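Home | Guides | Laundry Room | Closets | Ask a Question

We use cookies to remember your settings. Accept | Manage

The Pedik Folding Guide
Section 8: T-shirts, from basket to stack

Okay, this is the section most people skip to, and I don't blame you. Towels are easy. T-shirts have sleeves, and sleeves ruin everything! If you set up your table the way I showed you in the last section, you're ready to go. If you haven't, at least clear yourself a flat spot big enough to lay out a whole shirt with the arms open, plus a corner for the finished ones.

I do mine on Wednesday evenings, usually with the radio on. Åsmund Eide, who got me into this method back when we shared an apartment on Plelard Street, does his standing at the ironing board, and I've never understood how. You want a table.

Before you start

Take the shirts out of the dryer while there's still a little warmth in them. If you line dry, give each one a good snap by the shoulders first. Turn everything right side out now, at the basket, and not halfway through a fold (I still forget this one).

CAUTION: Shirts with a thick rubbery print can stick to themselves if you fold them hot. Let those cool flat for a few minutes.

Laying out

1. Put the basket at the back of the table on one side. I like the right, but lefties may want to swap everything in this section around.

2. Pick a back corner for your stack, on the side away from the basket. That spot is only for folded shirts. No socks, no phone, no coffee.

3. Take one shirt and drop it in the middle. Don't try to be neat yet, just get it out of your hands and onto the table.

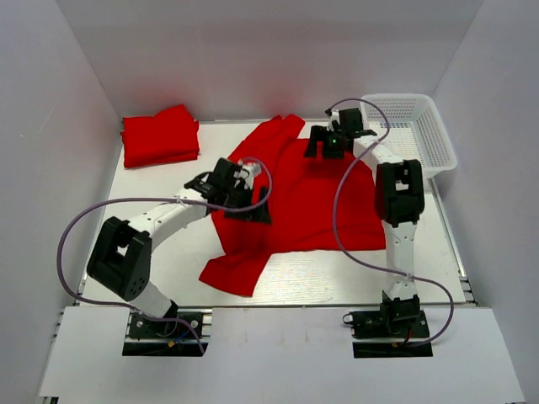

4. Smoothing is where you earn a good fold, so give it more time than you think it needs. Find the shoulders first and pull them apart gently, then work down the sides to the hem with flat palms. With a red one like this, creased up toward the back of the table and with a loose flap trailing off to a point at the front, I'd free that flap before touching anything else, and then chase the wrinkles out toward the edges. The folded red cloth is over in the back left corner with clear table in front of it, so there's no danger of dragging a hem through it.

5. Check the hem. Both layers should line up. If the back layer is peeking out, lift the shirt by the hem, give it a light shake and lay it down again.

NOTE: You can fold face up or face down. Face down puts the front of the shirt on the outside when you're done, so you can see the print in the drawer. I go face down for anything with a picture on it and don't worry about the plain ones.

Folding

6. Fold one side in toward the middle, from the shoulder straight down to the hem. The sleeve comes along for the ride.

7. Fold that sleeve back on itself so it lies inside the edge you just made.

8. Do the same on the other side. You should have a long strip, the same width top and bottom. If it looks like a wedge, open up the wide side and try again.

9. Bring the hem up to just below the collar, and smooth.

10. Fold in half once more. For a shallow drawer, fold in thirds at this step and you'll get a smaller bundle that stands up on its edge.

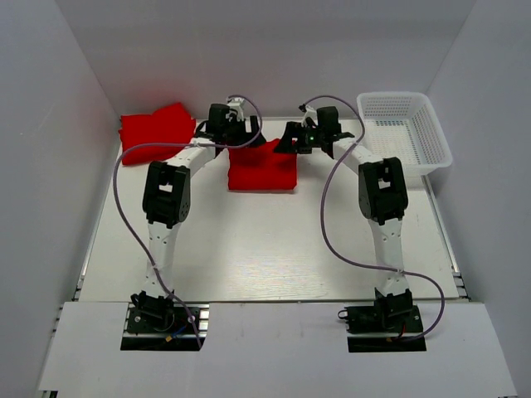
Folded red cloth near the far center: straight near edge, smooth lower part, far edge still crumpled.

11. Look at the edge farthest from you before you move anything. A ridge back there usually means extra fabric got bunched up in the fold. Slide your fingers in, ease it flat, and press down with your palm.

12. Pick the bundle up from underneath with both hands and carry it to the stack. Folded edges all face the same way, please!

CAUTION: Don't build the stack too high. Mine starts leaning at 8 shirts, and then I'm folding half of them again.

If your first few come out lumpy, keep going. My Moodley work shirts took me weeks, and they're plain cotton.

Recent in Laundry Room
Section 7: Setting up your table
Section 9: Long sleeves and hoodies
Fitted sheets, a calmer way
Gevamari drawer dividers: how I use mine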